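Paper cups are this month's homework at Sundoten

MONDIVHAM, 5 Feb 2021 - If you have ever tried to explain to someone over the phone how to pull one cup off a tall stack, you will have some sympathy for the folks at Sundoten, who have given up on explaining and simply pick up a pair of grippers and show how it's done.
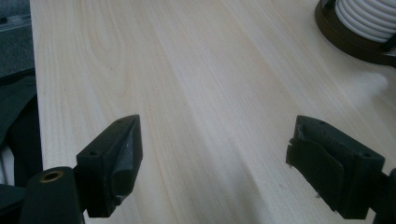
Gripper fingers above the wood tabletop.

The small Mondivham firm is collecting 1000 hand-guided demonstrations of everyday table jobs for its Ejigu project, and cups come first. A person holds a gripper in each hand and works through the job at an ordinary pace, 20 tries to a sitting, with a good long rest in between.

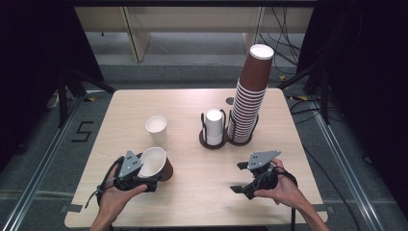 Two hand-held grippers at the cup table, with white and brown paper cups.

Paper is a fussy thing to practice on, the team will tell you. Squeeze too hard and a cup folds, squeeze too softly and it stays right where it was - and a whole stack likes to come along for the ride. 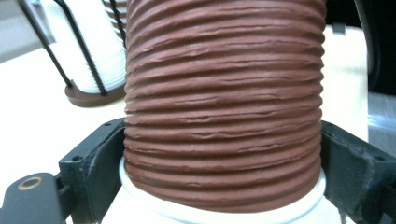
L. Tellier

The brown cups get a grip from both sides, low on the stack, and that is the part newcomers are asked to repeat most. Sundoten has 70 sittings planned before it moves on to lids and spoons, and it hopes to have the first trained arm stacking cups by August. Neighbors who would like to try their hand are warmly invited to ask at the front desk.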